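Povgate trial asks for 3000 more to put blocks in a square

Residents who came to the Sendness hall at 4 p.m. for the Povgate open table were told they would see "the future of tidying up." What they got was a wooden tabletop, a square marked out in black tape and some small colored cubes. The aim is to get the cubes inside the tape. 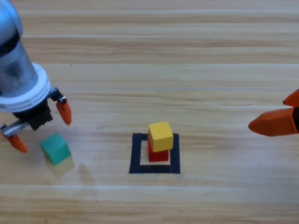
Page last changed: June, 4:20 p.m.

The group behind the table, Dikard, wants another 3000 dollars from the Hunt neighborhood fund to keep going through the fall. Its one-page request says the block task is "a first step toward sorting, packing and putting away." It doesn't say what the second step is, or when anyone might expect to see it.

Anisa Lubis, who speaks for Dikard, said the square was chosen on purpose. "People ask why we don't start with dishes or toys," she said. "A block has flat sides and a square has a clear edge. Either it's in or it's out."

That is a fair point, as far as it goes. But a kitchen drawer has no tape around it, and the things people leave lying about at home rarely come with six flat faces. Asked how well the blocks would prepare anyone for a drawer full of spoons, Lubis said that was "a later question."
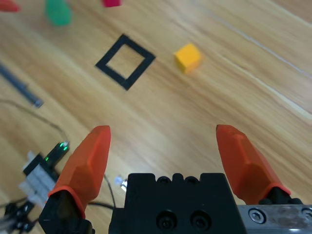
The request also claims a success rate of 60 percent over 20 tries. No log was handed out with it, and the paper doesn't explain whether a block resting on the tape was scored as in or out. On a square that plain, the difference could matter – a few generous calls would move the number a good way up.

Lubis said the full list of tries would be sent to the fund before it votes. She would not say how many blocks were used in each one.
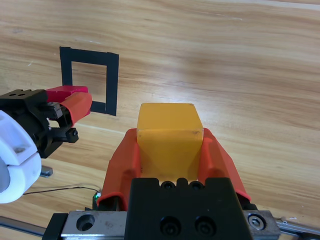
A yellow-orange cube held between two orange-red fingers at the Povgate table.

The fund has not set a time for the vote. Written comments can be left at the Sendness hall front desk until 4 p.m. on any day the building is open.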